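Search Search this site Go

Does a gear do anything by itself?
January | By the Alusero kids' page

People say gears "make things go." Do they? Put one gear in a blue bin and wait. I would bet on nothing happening.
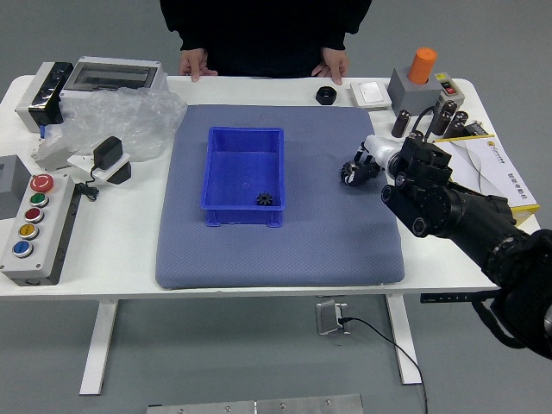 A gear is a wheel with teeth. The teeth push on another gear's teeth, so you need at least 2. Does a big gear make more power? I doubt it. If a gear with 24 teeth turns one with 49, the second turns harder but slower. You paid for that push with speed.
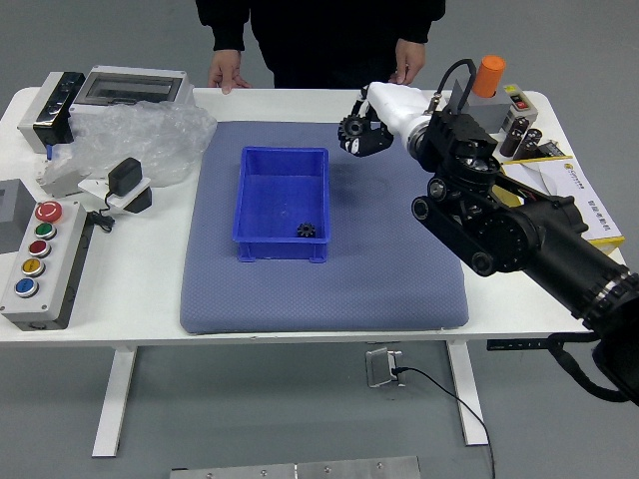 Don't take my word for it. Count the teeth and turn them yourself.

Related
Do magnets get tired?
Is a switch just a gap?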